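3.2 Package format and purchase frequency

Single-serve packets were treated as a separate category from family packs. Households in the Meslow panel recorded every snack purchase over 60 days, and 1,746 of the entries were for sweet or savory biscuits. Where a packet carried text in more than one language, coders entered the flavor name from each language in its own field. Gentile's earlier coding sheet had a single field for flavor, and entries for imported products were often left blank. 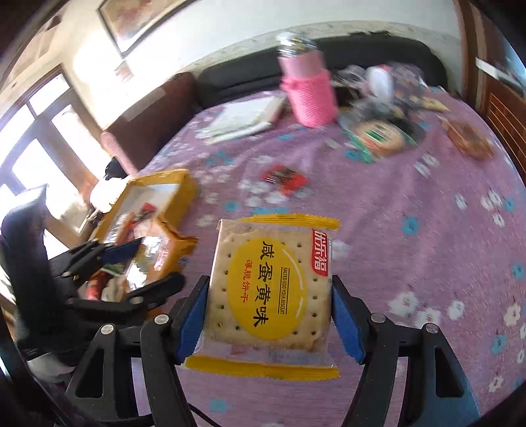 Figure 2. Individually wrapped salted egg yolk biscuit, with the flavor name in Chinese and English.

Flavor names were then sorted into familiar and unfamiliar groups, using ratings from 300 shoppers who did not take part in the panel. Salted egg yolk fell into the unfamiliar group. Households that bought an unfamiliar flavor once were more likely to choose a single-serve packet than a family pack, and the difference held after we adjusted for price per ounce. It was smaller among households that shopped mainly at specialty grocers – these buyers also reported more repeat purchases.

We did not record who in the household ate the product. Cattaneo and Gentile discuss this limit for diary studies in general, and we return to it in Section 5.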